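Manuals > Urby > Teaching by hand > Folding tops
Inese Vasiliauskas, August

4. Lay the top flat on the bed, face up. Sleeves out.
5. Open jaws all the way before you go near the cloth.

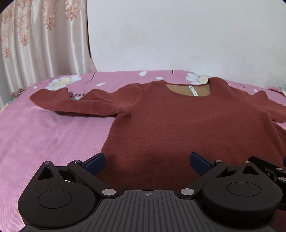
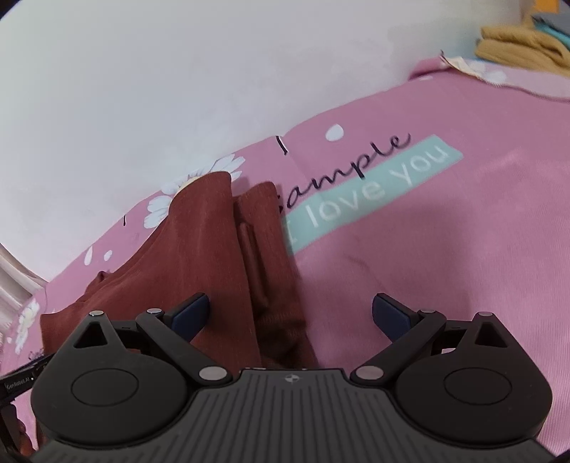 6. Start recording. Hold the trigger 2 seconds, wait for teh beep. Then fold at normal speed, no stopping to fix your grip. Patterned sheet is fine, daisies like these give the tracker something to hold on to. Plain sheet, add markers.

Note: 22 good folds per garment, minimum.

CAUTION: keep fingers out of the jaws. Dropped the tool? Recalibrate befor the next take.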